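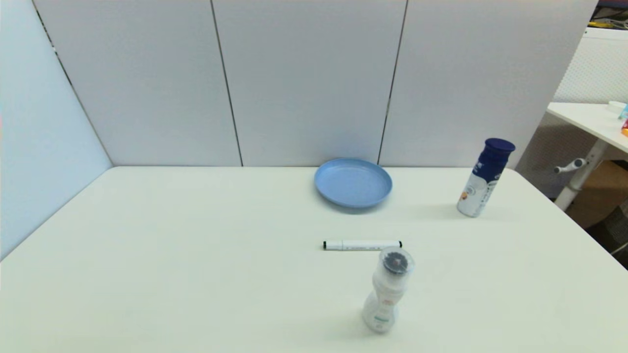
Why did the arm start moving again after it had been stopped?
The stop cleared the power to the joints but left the motion queue alone, and when power came back the controller carried on with the next move in the list.

Slide 1. Title

Leave this up while people find seats. Check the clicker.

Title is "Run 3265: a restart we did not ask for." The talk is 25 minutes with questions at the end. If someone wants to ask during the timeline slides, take it then, it's easier while the log is on screen.

Say early that no one was hurt. People listen better once they know.

Slide 2. The job

Tabletop pick and place at the Pudton site. Mixed small items on a white table with panels around it, one arm, one operator. The arm picks an item, sets it down in a new place, goes back to its home position, and the next run starts. The items are ordinary things: a light blue plate, a marker, a tall bottle with a navy cap, a small white bottle that is narrow at the waist.

The marker and the small bottle matter for this talk. With the bottle standing right in front of the marker, overlapping one end of it, there is not much room for fingers. The planner likes to come in from the side for the marker. If the bottle is in the way it should come in from above, and usually it does.

Arm and controller are from Pichon. Our own planning software is called Kotum and it sends moves to the controller in batches. Logging is Getia. I'll use those names from now on.

Slide 3. Sun 4 July

Weekend shift, one operator, morning. Read the timeline from the slide, don't improvise it.

Run 3265 begins. Kotum picks the marker as the target and sends a batch of 12 moves. The arm takes the side approach. It touches the small bottle on the way in and the bottle goes over. Force on the wrist passes the limit and the controller does a protective stop. All correct up to this point.

The operator sees the stop light, presses the emergency stop as well, and reaches in to stand the bottle up again. Correct too, according to our written procedure at the time.

The operator steps back, releases the emergency stop and presses reset. Then reaches in a second time, for the marker, which had rolled toward the edge.

The arm moves.

Pause here. Next slide has the joint plot.

Slide 4. What the log says

Seven moves were left in the batch when the arm stopped. After reset, the controller powered the joints, saw a queue that was not empty and ran move 6. The gripper passed over the operator's forearm. There was contact with the sleeve. The operator pulled back and hit the emergency stop again, and that ended it.

Speed was at the reduced setting, 100 mm per second. At full speed I would be giving a different talk.

Point at the gap in the plot between the reset and the first motion. It's short. If anyone asks whether there was a warning tone, there wasn't. The tone is tied to the start button and no one had pressed the start button.

Slide 5. Why we believed this could not happen

We had a test for it. The test sent one move, stopped the arm halfway, reset it, and checked that nothing moved. It passed each time. With one move in the batch, the queue is empty once that move has been taken off it, so there was nothing to resume. The test was written when Kotum sent moves one by one. Batching came later and the test stayed as it was.

The Pichon manual does describe this. There is a setting for what happens to queued motion after a stop, and the choices are hold, clear and resume. Ours was on resume. We went through the old configuration files and it was set that way during first setup, when an engineer wanted to step through a long path without sending it again each time. It was a sensible choice for that week.

Don't blame the supplier here. The arm did what it was configured to do.

Slide 6. The procedure

The old wording was "release emergency stop, press reset, clear the table, press start." So the sheet told people to put their hands on the table with the joints powered. Everyone on the team had followed it many times, me included.

The new wording is on the slide. Read it out:

Clear the table first, with the emergency stop pressed.
Step back behind the line.
Release the emergency stop.
Press reset.
Watch the arm. If it moves, press the emergency stop and report it.
Press start.

Expect a question about light curtains. We have ordered one. It was not in place in July and I don't want to suggest it was.

Slide 7. Changes in the software

Queue behavior after a stop is now clear, and Kotum reads the setting back from the controller at startup. If it reads anything else it refuses to send moves.

Kotum now drops its own copy of the batch on any stop. Before this it kept the copy, and a reconnect could have sent it again. We found that one while looking for the first one - it had not caused an event that we know of.

The reset test now runs with a full batch and stops at every position in it, not only the first.

Getia writes the queue length at each stop and each reset. It took us most of a day to work out how many moves had been left, from timestamps, and that should have been a single line in the log.

Slide 8. The bottle

Short slide, skip it if time is tight.

The side approach was a planning fault and we have not fully fixed it. Kotum treats the small bottle as a straight cylinder and gets the width wrong in the narrow part. It then thinks there is room next to the marker when there isn't. For now, any item that stands within a hand's width of the target forces an approach from above. This makes some picks slower and a few fail outright. A knocked bottle is cheap, so it is lower on the list than the restart was.

Slide 9. Open items

Other cells at Pudton with the same controller: checked, two more were set to resume, both changed.
The start tone: we want it on any power-up of the joints. Waiting on a relay.
Working alone on weekends: still being discussed. Say that and no more.

Questions. The repeat of the joint plot is the last slide in the deck, go back to it if asked about timing.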